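Fjeld (grasp planner)

Fjeld is an open planning library for two-armed household robots, written to choose how and where a gripper should take hold of everyday things.
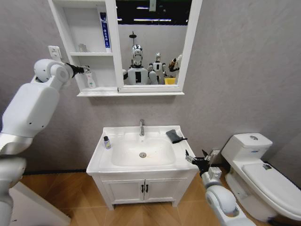
What does a grasp planner do?
It works out a position and angle for the fingers, then checks that the arm can get there without hitting anything on the way.

Bathrooms are a wonderful test of this kind of software! Shelves are narrow, a pump bottle offers only a few good places to hold it, and a mirror can fill the depth map with a second room that isn't there. Fjeld deals with the last problem through a mask, drawn once per room, inside which all depth readings are thrown away.

For each object the planner proposes 40 grasps, scores them and passes the best 2 to Torkton, the motion controller, which picks whichever needs less elbow movement. The arms share one collision map, so either can wait while the other reaches (a lovely piece of design, and much copied).

Version 2 added the Wavetti viewer, where rejected grasps can be replayed one by one. The Hirkunard test set, used to check every release, holds 509 shelf layouts, 193 of them with a mirror.

See also: motion planning, depth sensing, collision checking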